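New table, more plugs: the Abernathy workroom opens its window side

21/09/2019

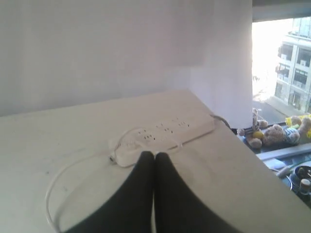

2 min read

I've been going to the Abernathy workroom since May, and if you've ever tried to charge a laptop there on a busy afternoon you know the problem. The outlets were all by the door. Everybody wanted the door end, and the nice bright end by the window sat there with people's coats on it.

Well, that's changed! The window side is open for regular use now, with a long pale table up against the white wall and a white power strip on top of it, right where you can reach it. On top is the part I like. I have spent way too much of my life on my knees under a table feeling for a socket (and hitting my head on the way back up).

The money came out of the spring sale, which brought in 595 dollars. The table was 140 of that, second hand from Nestetti, the office clearance place on Gitia Street, and it came with a few marks that I tried to get off with baking soda and then gave up on. I think it's fine. It's a work table, and mine at home looks worse.

A couple of house rules, as posted by the sign-in book. Phones, laptops and lamps are all OK on the strip. Please don't plug in heaters, kettles or the big glue pot, which still live at the back counter. And please don't chain another strip onto this one, even if you're only staying ten minutes. I've asked whether we can get the cord clipped down along the table so it doesn't wander into people's drawings, and the answer was "soon."

The view is worth coming for too. You get the city right there beside you while you work, and I got very little done my first afternoon.

Seats on the window side are first come, first served except when the Kunby sewing group has the room, and their hours are on the door. Next on the wish list is a set of decent chairs. The goal for those is 500 dollars, and the jar is next to the coffee. I put in what I had in my coat pocket, so we're on our way!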